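**Ulero wants more hands on the flowers**

Ulero, which sells sorting equipment to flower wholesalers, has spent the months since January recording people as they steer pairs of robot arms through the handling of artificial stems. The company says it now has 1704 recordings and that a learning system trained on them will be able to sort mixed bunches by itself. It has not said when.

The work is done at a white table with trays at the sides. An operator guides both arms, the cameras record, and the stems are laid out again for the next try.

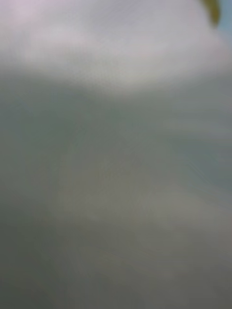
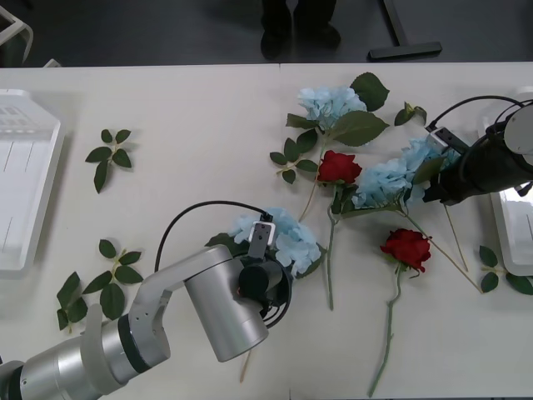

Svenja Stüber is not convinced that the number means much. She wrote to us after Ulero's announcement that a pile of recordings made with artificial petals tells a buyer very little about a wet tulip at five in the morning, and that she would sooner see one honest hour at an auction hall than another thousand tries at a table. Real stems snap, she added, and they stick to each other.

Ulero's answer is that fresh flowers wilt before a session is over, and that grip and reach can be learned on fakes first. Maybe so. The company has yet to publish a test on real stock, and the figures it does give are thin. Of the 1704 recordings, 456 were thrown out, most of them for dropped stems or an operator starting over. Whether a system should also learn from the dropped stems is a question Ulero left open when we asked.

Then there is the matter of who does the steering. Fourteen operators made all the recordings, and Ji-hoon Ahn, who runs the project, concedes that their habits differ. Some take a bloom from above, some go for the stem. He calls that variety. It could also be called noise, and the company has no result yet that would settle it.

Gustell, a wholesaler that has been offered a trial, told us it would wait. Its buyer, Lutz Weidemann, wants a price and a damage rate before he clears any floor space, and so far he has been given neither.

Ulero plans to keep recording through the summer, with roses and hydrangeas first and loose greenery after that. A trial with fresh stems is "under discussion" - the same words the company used in January.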